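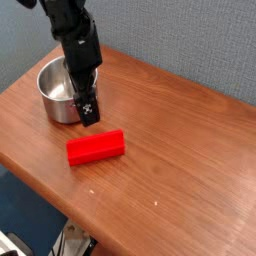

Keeping the gun safe tidy (and actually locked)

We've got 2 rifles at our place outside Masri, plus an old shotgun that came down through my husband's side, and for years the cabinet was the one corner of the house I never gave any thought to. Then my niece started bringing her toddlers over and I got serious about it pretty fast! Most of this I've picked up by getting it wrong first. Check the rules where you live too, they vary a lot and I'm only a person with a mud room.

Bolt it down. Ours is a Plornier cabinet, 41 kilos empty, and I figured that was heavy enough to stay put. My brother-in-law and I walked it across the garage in a few minutes. It's now bolted to the studs AND the slab. Use a stud finder, and drill from inside the cabinet through the holes that are already there.

Keys don't live on the hook. Not the hook, not the teapot, not the top of the fridge (kids look on top of the fridge). We gave up on keys and went to a dial. If you do the same, please don't use your birthday or house number. My sister's alarm code was 1802, same as her mailbox, and the whole road knew it.

Ammo goes in its own locked box, in a different room. I use a steel cash box with a Tritov padlock and it lives at the back of the linen cupboard, screwed to the shelf. Write what's in it on a card taped inside the lid, so you aren't rummaging.

Watch the damp. A closed steel box in a cold garage will sweat, and you'll find little orange freckles along a barrel by March. I keep a 200 gram tub of silica beads on the floor of the cabinet, the kind that change colour, and dry them out in a low oven when they turn. Don't store anything in a foam-lined case long term either — foam holds moisture like a sponge.

Wipe down with an old cotton T-shirt and a few drops of oil. Unloaded, checked, then checked again by somebody else if there's somebody else home. I keep the rag in a lidded jar in the shed, well away from the heater. Oily rags balled up in a bin can be a fire risk, so don't do that.

Put the manuals and papers in a zip bag somewhere that isn't the cabinet. I had mine inside, and the day the dial stuck I couldn't get at the phone number for the dial people.

And if someone in the house is having a rough stretch, get everything out of the house for a while. Ask your local police or a gun shop what they can do about storage — the shop in Allach held ours one winter and never asked a single question.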